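## Stundix table-clearing cell: the wrist cable and gripper kit

I put this page together after the fourth email asking how we keep our two-arm cell running, so Bartosz, if you're reading, it's all your fault! The kit is what we use ourselves: 2 sets of gripper fingers, one wrist cable, a handful of strap ties and the little alignment block that Olaia Vidal drew up for us (it fits in a shirt pocket, and I've lost it there twice).

The cell clears a tabletop into a bin on the floor right in front of it. Sounds easy, but it's hard on fingers. Snack wrappers are fine. Cardboard is what does the damage, with all that shoving against the bin, so I check both grippers before anything else.

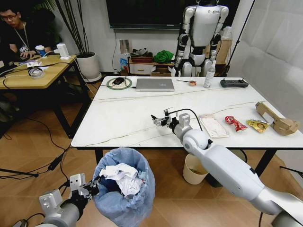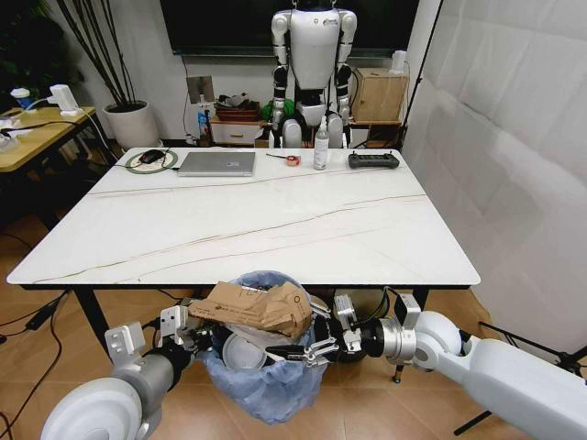

*Tabletop clearing with both arms, lined bin at the front edge of the table.*

My setup routine goes like this:

- Home both arms, then set the bin. Each gripper should reach the rim with the elbow still a bit bent.
- Fold the bag well down over the outside, or it'll get dragged in with the trash.
- Leave slack in the wrist cable! Run the wrist through its full turn by hand with the power off and watch the loop.
- Close the fingers on the alignment block. If it rocks, swap the pair.

I change fingers every 3000 grasps and look over the cable every 248 hours. You can probably stretch that if you're only picking up soft stuff (Severino does, and his are still going), but I like knowing where I stand.

A finger swap takes me up to 17 minutes, and most of that is hunting for the driver. Go easy on the screws, they're small and they strip. Re-home afterward, every time.

The kit fits both arms, left or right, and ships from our Salgado shop. Spare fingers are sold in pairs. If you've got the older Katow wrist, write to me before you order and I'll dig out the adapter plate.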